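Unau can-stacking cell: progress report to Isaksson
Saturday, August 24, 2019
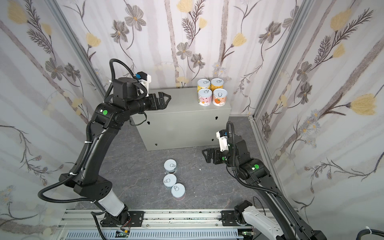
The Unau cell at Atlow: four cans up on the cabinet, three on the floor, both grippers open.

Hi all, I'm going to start with the bad news, as I'd want it first if I were paying for this. We had a fault on the left arm and I've stopped all unattended running until it's sorted. No injuries, one dented can, one bent gripper finger (already swapped), and a fair amount of swearing from me.

What went wrong: the left arm let go of a can early, up over the cabinet, and then carried on with its path as though it still had it. The right arm was coming across for its own pick and the two wrists touched. It was a light knock, but the software should have halted both arms and it only halted the one. I hit the stop button for the other. That second part bothers me a lot more than the dropped can!

I spent most of the next week going through the logs. The early release looks like a wiring problem. The gripper signal drops for an instant when the elbow is bent far over, and I can make it happen on the bench if I flex the cable by hand, so I'm pretty confident about that one. The missing halt was my own mistake. Back in April I changed how the two controllers talk to each other, and I tested the stop from right to left and never the other way. Sorry. It's fixed now and I've tested it in both directions, 20 times each, with no misses.

Where that leaves the numbers: we've logged 1728 complete picks out of the 4000 I promised you, and I've thrown out the 9 runs from the day of the knock (the arm zero had shifted and I don't trust them). I'd hoped to be well past halfway by this point, so yes, we're behind.

Still to do before I let it run by itself again:

New cable for the left arm. Sernotura have it on order for us and they're sending a softer one that should cope better with the bend.
A slower speed limit whenever both grippers are over the cabinet. Written, not tested yet.
A grip check after every lift, so the arm knows if its can has gone.
Recalibrate both wrist cameras.

Money is okay. The finger came out of spares and the cable fits inside the parts budget, but I'd like to push the final delivery back by a month if you can live with that. I'd also love to get a proper light curtain across the front (quote attached). It wasn't in the original plan and I think it should have been.

Until the cable's in I'm only running with a hand on the stop button, one arm at a time. Give me a call if you want to go through any of the logs.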